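Início > Blog > Casa e mãos ocupadas

Voltar ao crochê depois dos quarenta (e com pouca paciência)

Quando eu era menina, passava as férias de novembro na casa da minha avó, e lá ninguém ficava sentado à toa. Se não estava descascando feijão, estava com uma agulha na mão. Aprendi a fazer correntinha antes de aprender a andar de bicicleta, e depois, como acontece com tanta coisa boa, larguei tudo por uns bons vinte e tantos anos.

Pois bem, voltei! Comprei uma agulha e dois novelos no armarinho Clollus (que continua com aquele cheirinho de papelão e sabonete, uma delícia) e gastei 20 reais, troco incluído na vaquinha do café.
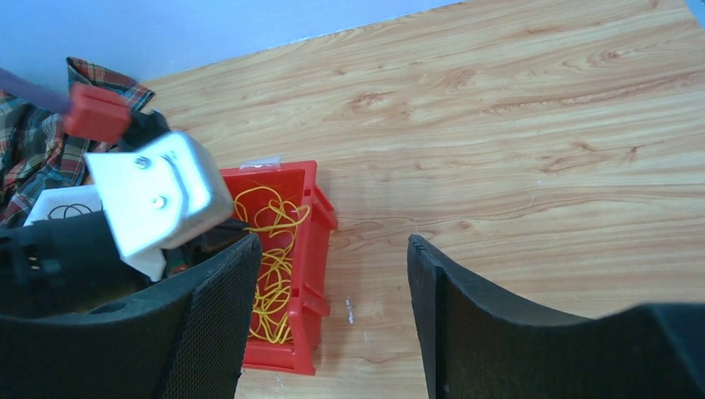

O amarelo sempre foi a minha cor. Minha avó dizia que era cor de gente teimosa, e talvez tivesse razão, porque desmanchei a primeira carreira tantas vezes que o fio já estava ficando peludo. A receita que escolhi, de um caderno antigo da Osagie, pedia 199 pontos na base. Eu chegava lá pelo meio, o telefone tocava, o leite subia, e pronto, lá ia eu começar de novo, resmungando sozinha na cozinha.

Com o tempo fui me lembrando dos truques. Um marcador de vez em quando ajuda muito, e pode ser até um clipe de papel. Linha fina demais cansa a vista de noite, então guardo essa para as manhãs de sábado ou para quando bate sol na varanda.

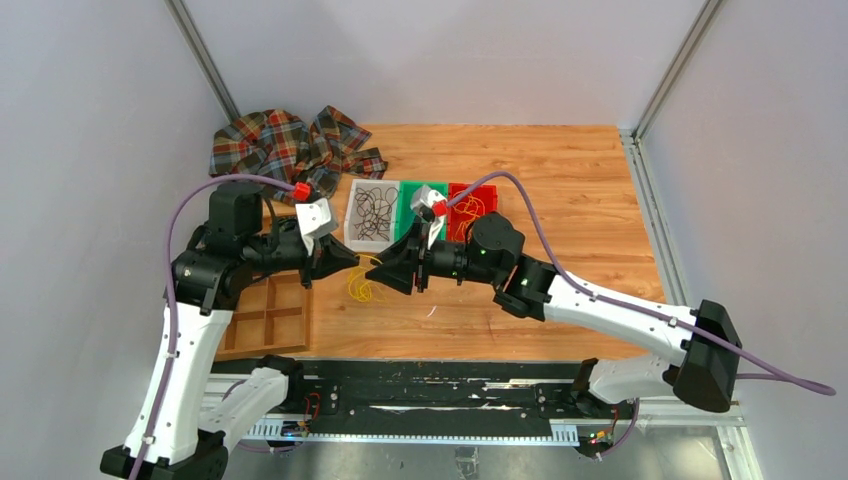
Outra coisa que voltou foi o gosto de ficar quieta. Não ponho televisão, no máximo um rádio baixinho, e a cabeça vai passeando pelas receitas de bolo, pelas contas, por uma conversa de anos atrás. Meu ombro reclama um pouco, confesso, e aí levanto, rego as plantas e volto. 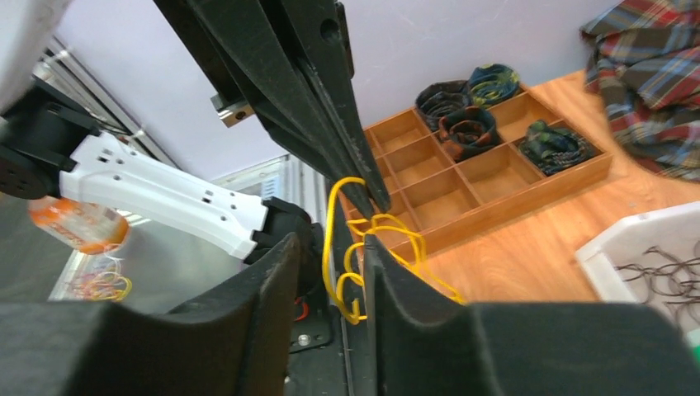 Fio amarelo, fino e todo embaraçado.

Quanto ao caminho de mesa, ainda falta a barra, e estou em dúvida entre o bico simples e aquele de leque, que é lindo mas come linha que é uma beleza. Se alguém aí já fez o de leque, me conte nos comentários quanto gastou! Semana que vem eu mostro o ponto que escolhi.

Este site usa cookies para melhorar a sua navegação. Ao continuar, você concorda com a nossa política de privacidade.

Contato | © 2018 Todos os direitos reservados | Voltar ao topo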